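Wilari Bingo Night Set for Home and Hall

The one we get asked for most, now with the bigger caller's board 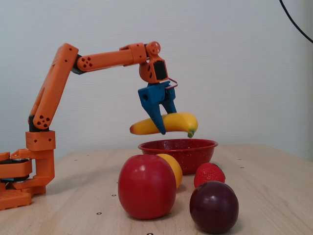
Page last changed: July

If you've ever tried to run a bingo evening with a biscuit tin of numbered counters and a pad of tickets from the newsagent, you'll know how quickly it falls to bits. The Wilari set was put together by Noémi Kiss after a good many winters of calling for her local club, and it shows in all the little things, like a cage handle you can turn without your wrist complaining by the second house!

In the box you get the metal cage on its stand, a full set of 90 balls, the caller's board, 2 books of tickets and 3 chunky dabbers (one purple, two green). The balls have the number printed on both sides, so whoever is calling doesn't have to keep rolling them over under the lamp. Tickets are the usual British sort, with 15 numbers on each, and they tear cleanly along the top.

The set suits up to 30 players. If you're expecting more, do add the Drimness ticket pack, which is numbered on from ours so you won't end up with two people shouting at once over the same card.

Please keep the balls away from radiators, as they will warp. Spare balls can be bought singly, and do tell us the number you've lost when you order (it's nearly always one that's rolled under a piano). Allow 7 days for delivery, or a bit longer to the islands. Struan Imrie looks after spares and will happily talk you through fitting a new handle over the phone.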